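Pritbridge again tomorrow, and I still haven't decided whether I believe in any of it. The club email calls the Galbraith "the hardest sportive in the county", which is what they called it before they took out the second climb. It's 7 laps now. Laps! I signed up for a road ride over the moor and I'm getting a circuit past the same garden centre until my legs give up.

They say 1,327 entries. I'd like to see where they plan to park them. Last year it was a field, and the field was a bog by nine in the morning.

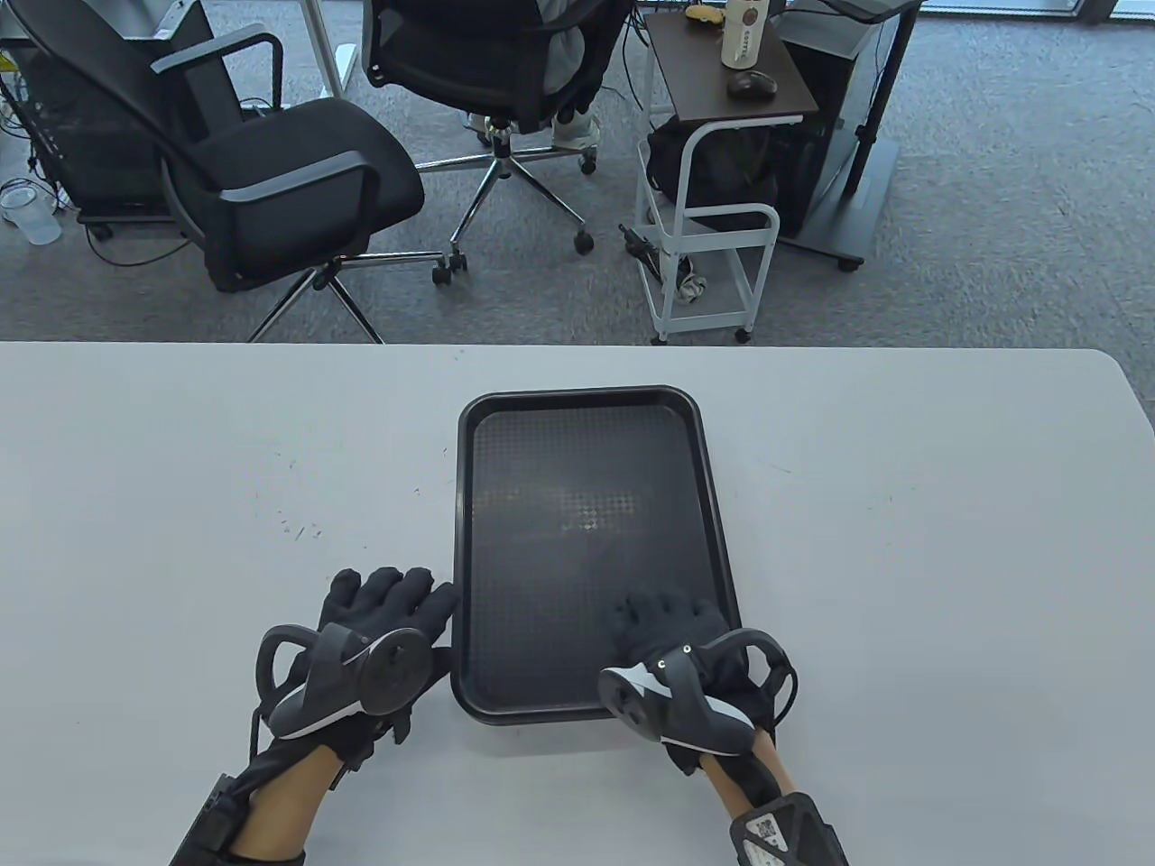
Black tray, black gloves, white table.

Did the last proper ride this evening, out to Skekden and back. Legs fine, head less so. The new training plan from Fetura says I'm "peaking", and it said the same in March when I had a chest infection, so I take that with a good deal of salt. It wanted me to hold 198 watts up the long drag. I held it for a while, then a tractor came out and I held whatever the tractor was doing.

A chap at the café stop swore by beetroot juice. Before that it was pickle juice, and before that sleeping with your feet up. I notice the people who swear by these things still get dropped on the same hill as me.
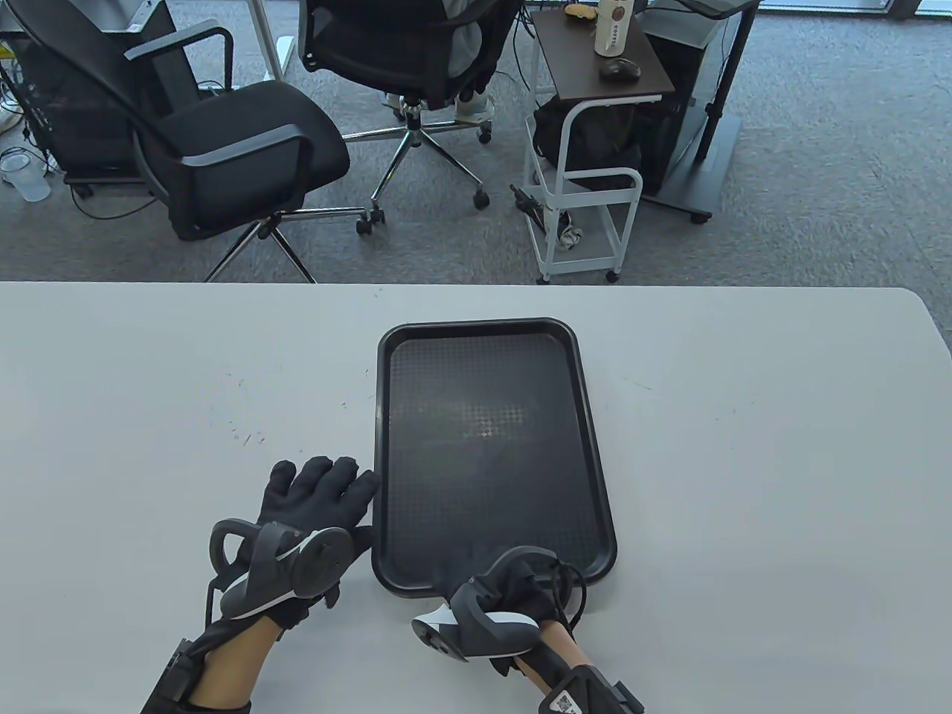 Wheels are the other argument. Half the club has gone over to deep rims for tomorrow, with gusts forecast all afternoon, and they'll tell you it saves a minute. A minute over what? The course has eleven roundabouts by my reading of the map. I'm keeping the old wheels and the old tyres, and if I puncture I'll hear about it until December.

The organisers claim 3,244 feet of climbing. My own plotting gives rather less, and I did it twice. I don't mind an easier day, I just wish they'd print the right number on the mug.

Bag packed, two bottles in the fridge, number still to pin on. Start is 7.40, so alarm at five. Rain on the window as I write this.

4 comments
Share 11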